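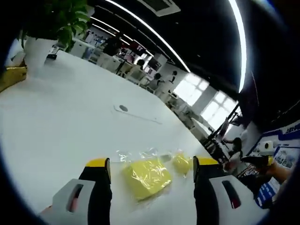
*Two of the yellow sponges, still in their plastic, on the white table.*

## Gamport kitchen sponges, pack of 4

I bought these for the office because the ones we had were falling apart at the corners. Each sponge comes sealed in its own clear bag. I like that for storage, since the spares stay clean in the cupboard under the sink, but it's a lot of plastic for a small item. The bags are crinkly and hard to start with wet hands. Open one before you run the water.

**In use.** The first sponge has done 58 days of mugs, lunch boxes and the occasional table wipe. It takes up a spilled coffee in one pass and rinses clear under the tap. It went stiff over the long weekend in November and softened again after a minute in warm water. One corner has started to crumble where people push it into the narrow cups.

**On the table.** Our white tabletops show every ring. With a drop of dish soap the sponge lifts fresh marks without leaving scratches that I can find. Dried marker needs something stronger. The Fluddale scouring pad we had before got the marker off but dulled the finish, so I won't go back to it.

**What I'd change.** The yellow stains quickly, tea especially. A darker color would look better for longer. I'd also take all four in one bag that can be closed again.

I paid a little more than for the Baysal ones, which lasted half as long here. I have ordered another pack.

Rating: 4 out of 5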